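Clubs > Robotics > Uston Robotics Club > Thread

Long thread from build season because I have been bursting to write this up! We're the Uston student robotics club, this is our July project, and I've been awake since 5 a.m. thinking about tape.

The short version: our team took on the pick-and-place challenge for the Rotix student round. You get a robot, you get a part, you get marked zones, and the part has to travel from one zone to another without a person touching it.

We've logged 1,094 practice runs so far. The whole club chat has 3,919 messages in it and I'd guess most of them say "try it again."

My job is cables and covers, so I spend a lot of time with my head down among hoses, clamps and fittings. I love it down there. You start to learn how everything is routed and then you can't stop following the lines with your eyes.
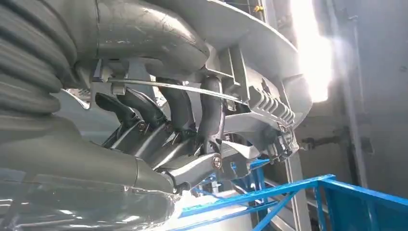 Anyway, the checklist. Before every session we go over the arm for anything that could snag — sleeves, loose plastic, connectors, all of it. It used to take forever and now we have a rhythm. One person reads, one person looks, then they swap and do it over.

The swapping was my idea and I'm still proud of it. Fresh eyes catch so much!

OK, zones. Everything in our space is laid out in yellow tape, on the tables and on the carpet too. Tape on carpet is its own skill. Press the corners hard, then put an extra piece over them, then press again.

We named the whole layout Vavovano (it was a typo in the chat and it stuck). "Is Vavovano straight?" is a normal question in our room now. 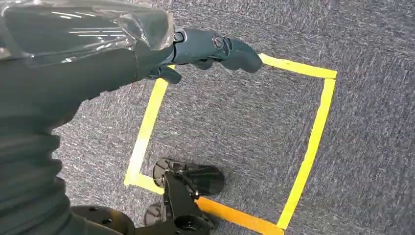 What I didn't expect is how much I'd care about reach. On paper you draw a box and say the hand goes to the box. Then you watch the fingers come in over the corner at a slant and you think, wait, do we want it coming in from that side at all?

So we had a great big argument about approach angles and ended up with 2 plans. Plan Herrera is named after the hallway we were standing in when we came up with it. Plan 2 has no name yet and I am taking suggestions.

Plan Herrera is slower but it leaves a lot more room around the part. I'm team Herrera all the way.

The round metal part on the steel table is my favorite thing to practice with. All those tabs around the rim mean you have to really think about where a finger should land. 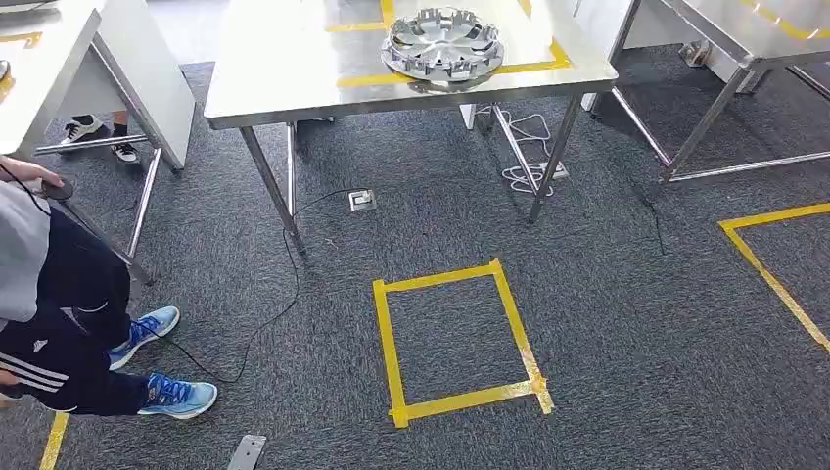
Next up is writing down our start positions properly, so that anyone in the club can set up a run from the sheet. Right now too much of it lives in our heads.

If you're a student in Uston and any of this sounds fun, come by! You don't need to know how to code. I couldn't when I joined, I just liked taping things.

More after the next practice — I still owe you all the spreadsheet.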